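Plillberg shops get until fall to fix their scales

April 5, 2021

PLILLBERG — Shops and market stalls that sell by weight will have to show a current inspection sticker starting this fall, the town said Monday morning's notice was wrong and the old deadline is out.

Correction to the above, the notice went out in February, not this week. The deadline change is new.

The rule covers bakeries, butchers, candy counters, the fish stall by the ferry dock. Also anyone selling loose tea or spices. Kitchen scales at home don't count, and neither do bathroom scales — people did ask.

Sirkka Partanen, who runs the inspections office, said 19 sellers were checked over the winter and five had scales reading heavy. None by a lot. The worst was off by 10 grams on a one-kilo test weight.

"That's a few cents on a bag of nuts," Partanen said. "But it's every bag, all year."

No fines so far. Sellers who failed got a written notice and a second visit. Two have already bought new scales, the rest are having theirs adjusted at Tikkanen, the repair shop on the harbor road. Wait there is about 10 days right now.

Not everyone is happy. Eino Rissanen sells cheese at the Saturday-style market in the old rope hall and says the fee is too much for a stall that only opens in summer. He wants seasonal sellers to pay half. Partanen said she would take it to the town board but didnt promise anything.

Rhiannon Powell at the Brikska bakery had hers done last month. Took a few minutes, she said, and the inspector bought a loaf on the way out.

Stickers go on the side the customer sees. They're good for one year, and a scale that gets moved to a new adress has to be tested again before it's used for sales. Sellers can bring small scales to the office themselves or book a visit by phone.
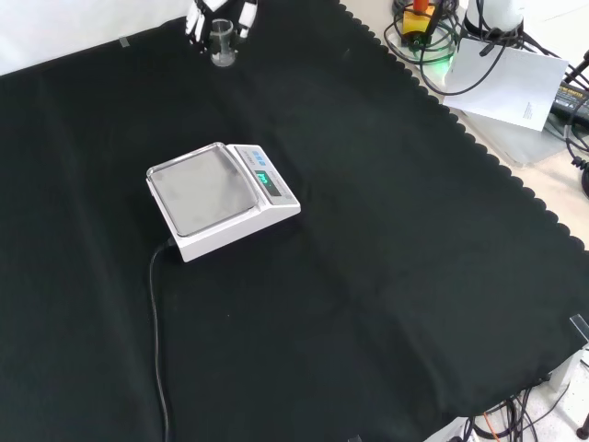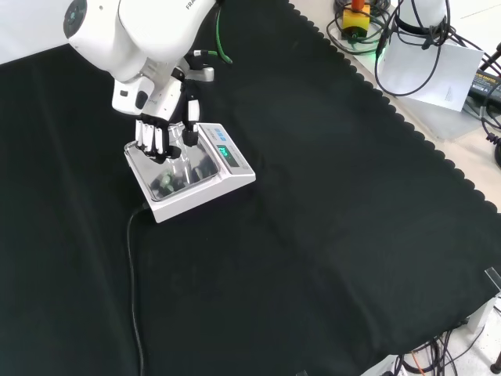

What should a customer do if a weight seems wrong?
Ask the seller to weigh the item again with the pan cleared and the display at zero. If it still looks off, keep the receipt and call the inspections office, which will send someone out.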